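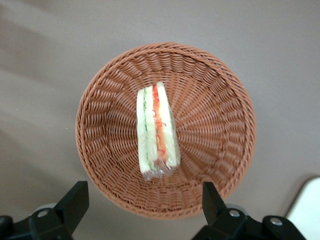

Stekstead Shared Workshop — Counter Cell Build
Progress report to the Sombatkul fund, December 2023

Print this page
E-mail this page

1. Status

The two-arm counter cell is assembled and powered. Both arms run from one controller, and each has a two-finger gripper with a camera at the wrist. Lemlem Workneh finished the cable routing on the left arm. The right arm still needs strain relief at the base joint.

2. Work in this period

Boonmee Boonchu rewrote the grasp planner for soft and irregular goods. Wrapped sandwiches remain the hardest item. The film bunches at one end and reflects light, and the planner tends to read the bunch as part of the bread. The current rule is to approach with the fingers wide open and close on the bread at low force.

Flat snack packages are taken by the edge and lowered into a round wicker basket. The release height is set just over the rim, and the left arm handles this side of the table. Stock on the table includes bottled drinks on a two-tier clear rack, packaged snacks in a tray and foil-wrapped containers in a second basket.

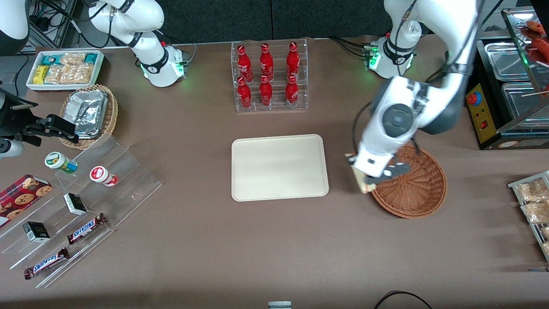 Release height was the main setting under review. Too high and a package can land across the rim; too low and the fingers touch the weave. We logged 300 placements at the old height and 700 at the new one. Kanokwan Wiriya is sorting the failures by item type.

3. Spending

Spent to date: $3,593, mostly on gripper parts, cable and the acrylic shelving. The invoice from Bilura for spare finger screws has not arrived.

4. Next period

— Fit strain relief, right arm.
— Repeat the sandwich trials with 18 wrapped units.
— Reach test for the food warmer, door side only.

Questions on the accounts go to Duangjai Sangkhawat.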